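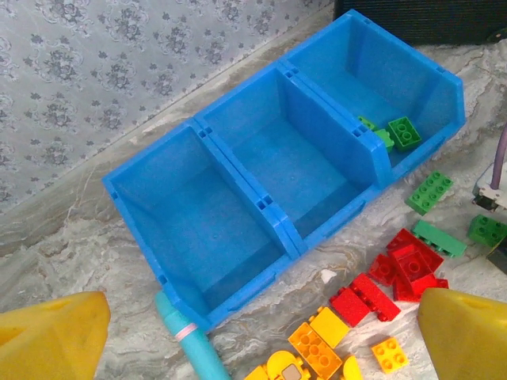
Green bricks in the end bin, reds and yellows on the floor. Wrist view, sorting task.

Nillora brick sorting: questions we keep getting

Last edited 1 December 2018 by Naveed Orakzai. Typed fast, sorry. Mail me if something's wrong.

What is the task?
Sort toy bricks by color into a blue three-part bin. Both arms. Every run gets recorded start to finish, arm positions plus all cameras.

How many examples so far?
438 kept. 129 more waiting for review. Don't quote the second number to Zaidi, it will shrink.

Who drives the arms?
Trained operators, 2 per shift at Ninholm. They swap when they get tired. Tired driving looks diffrent in the data and the model picks it up.

Do the bricks need to be neat at the start?
No. Color groups are fine, mess inside a group is fine. Don't line them up. Overlapping bricks good.
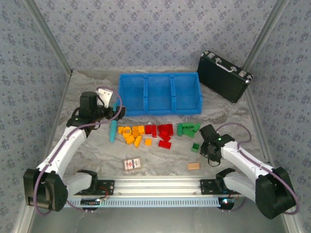
Sirkumton Rig Notes, no. 2, p. 2

Can I leave other stuff on the surface?
Yes. The little card box, the grooved wood piece, the black briefcase at the back, all ok. We want the policy to see things it should leave alone. Don't put them in the bin and don't park them in front of it.

Does the floor matter?
Change it between sets. Marble pattern, white plastic sheet, whatever is on the shelf. Write down which. A set with no floor noted goes back to whoever recorded it.

What if I drop a brick?
Keep going. Pick it up if you can reach it, finish the run, tag it "recovery". These are worth having. Only scrap the run if a brick leaves the work area or a camera gets knocked.

Which arm should do what?
Whichever is closer. No crossing over unless you have to. One arm in the bin at a time, the other waits off to the side.

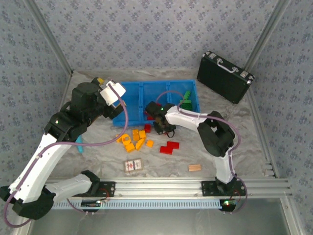
Labels and uploads

What goes in the label?
Task name, floor, operator initials, finished or not. One line. Please no essays in the notes field.

Do odd shapes count as bricks?
Yes. Rings, wedges, zigzags, all go by color. If you can't decide between yellow and orange, treat them as one color, same bin.

When do I upload?
End of shift, not after each run. The November uploads came in piecemeal and matching the camera files to the arm logs took ages.

Can I get the raw files?
Ask Naveed. Say which set and wich cameras you need.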